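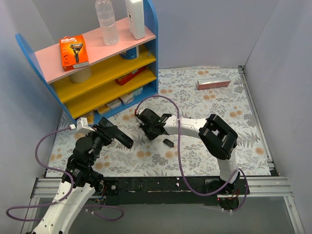
Evaluating the Atov Two-Arm Bench Kit for Shelf Work
Final project report, Applied Automation, spring term
Cleiton Barbosa and Lộc Mạch

1. Background

Our project was to review a piece of commercial equipment from the point of view of a small buyer. We picked the Atov kit, a pair of tabletop robot arms sold with grippers, cabling and control software. The department had one on loan from the distributor, Albers, until July, so we did not have to pay for anything except a few spare fasteners.

The customer we had in mind was Flultmont, a small chain of drugstores. Cleiton worked there for two summers. Their back rooms use short shelf units for returned and damaged stock, and a person has to go through them, pull each item, look at it and put it back or put it in a bin. It is slow work. We wanted to know if a kit in this price range could do part of it.

2. What comes in the kit

The kit arrived in 3 cartons. It includes two arms with white links and black joints, two black grippers, the power supply, a control box and a license for the Zellodlow software. The table is not included. We used the aluminum profile frame the lab already had and bolted both arms along the front, one at each side, so that they reach in toward the back of the table. Pale panels close off the back and sides.

The price we were quoted was $2,085 for the pair, without tax or shipping. The software license is free for the first year and $787 a year after that. This was not clear on the order page and we only found it in the terms. A buyer like Flultmont should budget for it from the start.

3. Assembly

Assembly took us two afternoons. The manual is good on the mechanical side and poor on the wiring. The joint motors were labeled and went together in order. The cable routing diagram shows only one arm, and it is not simply mirrored for the other one, so we routed the second arm wrong the first time and had to take the wrist off again.

The purple cables to the grippers are long. We left them in loose loops so the arms could reach the whole table, and they hang over the front edge. We would have liked clips along the links. There are screw holes in the links that could hold clips, but none are supplied. Some of the wiring at the right base is also exposed, and we think a cover should be part of the kit.

4. Test setup

We built a four-level shelf with blue side panels and put it at the back left of the table, turned at an angle. We turned it on purpose, since stock shelves in a back room are almost never square to anything. The table was covered in floral paper. Lộc argued for plain white, but a pattern is a harder case for the vision software and we wanted the harder case.

The items were ordinary drugstore goods: a Gillette Fusion5 razor box, a clear ridged bottle, a white rectangular bottle, a blue and white tub, a long red box and a row of small packages on the bottom level. We chose them for different shapes and surfaces. Some items also went directly on the table.

5. Results

We ran 94 pick attempts with an operator giving the target by name in Zellodlow. We sorted the outcomes by shelf level and by item type.

The top shelf was the easiest. Nothing is above it, and the gripper can come in from almost any direction. Boxes were picked reliably there. The clear bottle was the worst item on any level. The software often placed it a little behind its true position, and the gripper closed in front of it.

The two middle levels were limited by clearance. The wrist is bulky compared with the fingers, and when an item stood far back the wrist reached the board above before the fingers reached the item. Moving stock forward by hand fixed this, but then a person is doing half the job.

On the bottom level the small packages stand in a shaded row. The software sometimes merged two neighbors into one object - most often two boxes of similar color. Adding a lamp on Wednesday helped, and we kept it for the remaining runs.

Items lying on the table gave few problems. The patterned paper caused fewer errors than we expected.

6. Support

We wrote to Albers twice. The question about the second arm's wiring was answered the same day with a hand-drawn sketch, which was correct. The question about clear objects was passed on to Atov and we had no reply by the time of writing.

7. Recommendation

For a teaching lab the kit is good value and we would buy it. For Flultmont we would not recommend it yet. It could handle boxed goods on an open top shelf, but their shelves are deeper than ours and a large part of the returned stock is in bottles. A narrower wrist would change our answer more than any software update.

If another group continues this project, we suggest testing one arm with the shelf placed at the center of the table. We never used both arms on the same item, and we are not sure the second one is needed for this job.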